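How to Write a Vacation Rental Listing People Read to the End

11 October 2021

We use cookies to remember your preferences and see which pages get visited. By continuing to browse you agree to this. Accept | Settings

I rewrote my listing for the Larnside apartment four times before it started doing its job. The first version was 622 words long and I was very proud of it. It talked about the history of the building and the light in the mornings, and it mentioned the parking on line thirty-something. Guess what every single guest wrote to ask me? Yep. Parking.

So this is how I do it now, step by step, and you can borrow all of it.

Step 1: Read your old messages first

Before you type a word, open your inbox and go through the questions past guests sent you before booking. Copy them into a document (mine came to 17 different ones once I'd merged the repeats). That list is your outline. If you're brand new and have no messages yet, ask a friend who travels a lot. My friend Kumudini Abeysekara wanted to know whether she'd have to carry a suitcase up stairs, and whether there was a real kettle or one of those pod machines. Both answers are in my listing to this day.

Step 2: Write the title last

I know, it's the first thing people see. But you'll write a better one after you've done the rest. Put the number of bedrooms in it, the neighborhood, and one thing that's particular to your place. "Cozy gem" is not particular to your place. Mine says "Two-Bedroom in Larnside with Balcony, Walk to Ferry" and I've never been tempted to touch it.

Step 3: Get the first two sentences right

On a phone, most sites chop your description after a couple of lines. Whatever is in there has to earn the tap. I say who the place suits, how many it sleeps and how far it is from the thing people come for.

Mine goes: "Quiet third-floor apartment for up to four, two blocks from the Larnside ferry. Elevator, free garage parking and a full kitchen."

That's it. Save the sunsets for later!

Step 4: Go room by room

Give each room its own short paragraph and start with the bed, if there is one. Say the size. "Large bed" means nothing to a couple who both happen to be six foot two. Then storage, then where you can sit, then the window and what it looks out on. If the second bedroom faces the street and the street has a bus on it, say so. I put "some bus noise until late evening, earplugs in the drawer" and my complaints about it stopped.

For the kitchen, list what somebody would need to cook a plain dinner. Pans, a sharp knife, oil, salt. For the bathroom, tub or shower, and whether there's a hair dryer.

Step 5: Give distances in minutes on foot

"Close to everything" gets skipped over. Walk it yourself, at a normal pace, and write down the minutes to the grocery store, the nearest coffee and the transit stop. I did mine in March with a heavy bag on my shoulder – slower than usual, but so is everybody on arrival day.

Step 6: Mention the decor, but keep it short

One or two lines will do. If you've hung something people will notice, name it plainly, so they recognize the room when they walk in. Night skies, botanical prints and big maps all seem to go over well in bedrooms, and a fabric hanging is so much easier to pack away and swap than a framed picture.

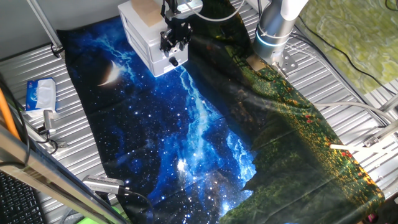
Printed tapestry with a crescent moon, stars and a flowery meadow.

Step 7: Put the house rules in a friendly voice

Mine used to read like a parking ticket. Noreen Ghumman, who rents out the unit below me, pointed out that I'd used the word "forbidden" twice. Now it says "Please keep the balcony smoke-free" and "Quiet after ten, the neighbors have little ones." Same rules, and people follow them just as well. Fees go here too, all of them, cleaning included.

Step 8: Read it out loud, then cut

Read the whole thing out loud in your kitchen. Anywhere you run out of breath, put a period. Anywhere you feel silly, delete. Then check it on your phone, and check that your calendar and prices match what you've written.

I go back over mine every few months, usually when the same question turns up from two guests in a row. Last time it was the garage height. It's six foot eight, and it's in the listing now.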